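26/07/2023

Wednesday, early shift. Bus was late again so I got to the Clundley site with my coat still on and missed the first half of the briefing. The short version is that kitting bench two goes over to the arm from Monday. Bench one stays with us until the end of September, then they will look at it again.

I have been on kitting for six years. The work is tool cases: take an empty case, fill every slot, check it, close it, label it. A good day for one person is 400 cases, counting the small ones. The Purkar arm does far fewer than that at the moment. The supervisor says it will not matter because it runs through the night, and I suppose that is right, but the night people have not been told yet what they will be doing while it runs.

Spent the morning at the test table with one of the two engineers from Plonia. My job is to show it the cases. I put one down, turn it a bit, stand back, and the engineer does something on the laptop. Then I turn it a bit more. They want it to know a case whatever way round it lands, with the tools in their places and with some of them missing. I asked why it can't just have a tray that holds the case straight, like we do. He wrote that down.

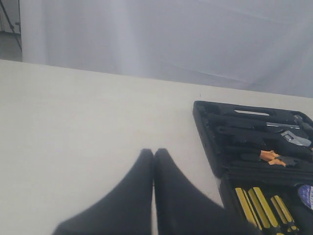
Test table this morning, open case to the right of the gripper.

The screwdrivers are the easy part according to him, with the yellow and black handles. The black handles in black plastic are the trouble. I could have told them that in the first week. When I started I used to run my thumb along the slots to feel for a gap, and I still do it at the end of a shift when my eyes are tired. I showed him and he was interested. Whether a machine can do anything with it I don't know.

Lunch at half eleven. Cheese roll, the last of the plums. Most of the talk was about pay. If we go over to checking what the arm has packed, we come off the piece bonus, and the checking rate has not been agreed. One of the women from labels worked at Mazurek when they put theirs in. She said nobody was let go there but they didn't replace anyone either, and after two years the room was half the size. She also said her shoulders stopped hurting. Both things can be so.

Afternoon I was back on bench one with order 2101, which is the big mixed one. Ran out of tape measures at two and had to wait for a pallet. It was strange to do it at normal speed after a morning of doing everything slowly. My hands went off on their own and I found I was watching them - wrench, pliers, drivers, tape, press, close.

At the end the supervisor asked if I would put my name down for the training, four half days in September on how to restart the arm and clear a fault. No extra money yet. I said I would think about it. I will probably say yes. If it is going to stand at my bench I would sooner know which button stops it.

Home by four. Washing out, rang the surgery about my wrist and they can do the ninth. Need to get bread.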